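How to build a 13-week cash forecast when sales are dropping

Quick version, because if you're reading this you probably need it by tomorrow. I do the books for small manufacturers and a couple of wholesalers. Started this page in May after the fourth owner in a row sent me a P&L and asked if they were going to be OK. A P&L won't answer that. You want cash, by week, thirteen weeks out.

Any spreadsheet will do. One tab to start. Don't buy software for this.

What you need before you start

Bank balance as of this morning, from the bank, not from the books.
List of open customer invoices with due dates (your AR aging).
List of unpaid bills with due dates (AP aging).
Last three payroll runs, with the taxes.
Loan statements. All of them, incl. the equipment lease you forgot.
Last 12 months of bank statements if you can get them in one download.

Step 1. Set up the columns

Week endings across the top, thirteen of them. Down the side: opening cash, cash in, cash out, net, closing cash. Closing cash in one week feeds opening cash in the next. Type that formula once and drag it. Check the last column really links back to the first, I've seen a forecast where week seven was hard typed and everything after it was garbage.

Step 2. Money in

Go customer by customer for the big ones. Lump the rest in one row.

Use the date they really pay, not the date on the invoice. If terms are 30 days and Hunda always pays two weeks after that, put it two weeks after that. Pull up their last few payments and look. In a slowdown people stretch, so I push everyone back another week on top. Except the ones on autopay.

New sales: be mean. Only orders you have in hand go in at full value. Anything the sales team calls "likely" goes on a separate row so you can zero it out later and see what happens.

Don't put in the credit line here. That's Step 5.

Step 3. Money out

Order I do it in:

Payroll and payroll taxes. Actual pay dates. Biweekly payroll means one month out of every so often has three of them, find that month now.
Rent.
Loan and lease payments.
Insurance. Check if it's monthly or if there's a quarterly hit coming.
Utilities, phone, internet, software. Small stuff adds up, one row is fine.
Suppliers. Same as customers, big ones by name.
Sales tax. This money was never yours. Own row.
Owner draws. Yes they count.

Then scroll through the old bank statements looking for things that only hit once or twice a year. Property tax, license renewals, the trade association. One client, Serlow, had a perfectly good forecast that missed a $2,165 annual service contract. Doesn't sound like much. Their low week was only $1,454 above zero, so it was plenty.

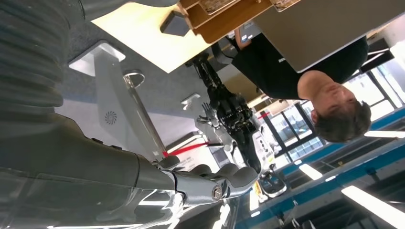

Wooden tray on the table.

Step 4. Find the low point

Look along the closing cash row. Smallest number, which week. Highlight it. That one cell is what you're managing from now on.

If it's negative you have a date. Better to have it nine weeks out than the morning payroll bounces.

If it's positive, still decide on a floor. Mine is two payrolls. Other people use a month of rent plus one payroll, whatever, pick something and write it at the top of the sheet so you can't quietly change it.

Step 5. Make two more copies

Copy the tab twice. Call them Bad and Worse.

Bad: the "likely" sales row goes to zero, and every customer pays two weeks later than in your base tab.
Worse: all of that, plus your biggest customer pays nothing for the whole thirteen weeks.

Worse feels silly when you do it. Digby Dunstan at Kereama skipped it the first time around, then his biggest account asked for a payment holiday and he was rebuilding the sheet at 6 in the morning. He does it now.

The credit line goes in on its own row underneath closing cash, in all three tabs. Draws, repayments, interest, and what's left available. Keep it below the line so you can see how the business does without it. And read the agreement. Some lines have a covenant that lets the bank freeze the thing exactly when you'd want it.

Step 6. Move stuff around

Now the useful part. Things to try, cheapest first:

Invoice the day you ship. Half the places I go to still invoice on Fridays or at month end. Free week or two of cash.
Call late payers. Call, don't email. Ask for a date, then put the date in the sheet.
Ask for deposits on custom work.
Stop reordering slow stock. Walk the shelves with the inventory list.
Ask suppliers for longer terms BEFORE you're late. Bring the forecast. Vinex gave one of my wholesalers an extra 10 days just for showing up with a sheet and a proposed schedule.
Ask the lender about interest-only for a few months.
Freeze hiring and overtime.
Then the harder payroll decisions, and talk to somebody who knows employment law in your state first.

Change one thing at a time and watch the low cell. If you change five things together you wont know which one fixed it.

What not to do: don't skip payroll tax to pay a supplier. The IRS can come after you personally for that, and the penalties start fast. Same with sales tax in most states.

Step 7. Update it every week

Same morning each week. Takes half an hour once it's set up. Paste in the actual bank balance, type actuals over the week that just finished, add a new week at the end so it's always thirteen.

Keep the old forecast though — save a copy before you overwrite. Compare what you guessed with what you got. Most people are too hopeful on collections and pretty close on everything else. After a month or so you'll know your own number and can adjust for it.

Nghĩa Doãn, who taught me this layout, puts a comments column at the far right with one line per miss. "Customer paid short, dispute on freight." Sounds fussy, but the bank loves it, and by week six you've got a list of which customers to stop trusting.

Common mistakes

Using sales instead of collections. Most common by far.
Forgetting that inventory for the busy season gets paid for before the busy season.
Putting depreciation in. It isn't cash. Take it out.
Counting a grant or a loan before it's approved.
Two bank accounts, only one in the sheet.
Credit card balances. The card payment is the cash, not the purchases. Pick the payment date and use that — and don't enter the same purchases in the supplier rows as well.

Who to show it to

Your bookkeeper, your partner if you have one, your banker if things look tight. Send the base tab and the Bad tab together. A banker who only sees the nice version will make up their own bad one, and it'll be worse than yours.

If you're stuck on Step 2, do it for your top five customers only and put everybody else in at last month's total, pushed back two weeks. Rough is fine for the first go. Fix it next week when you update.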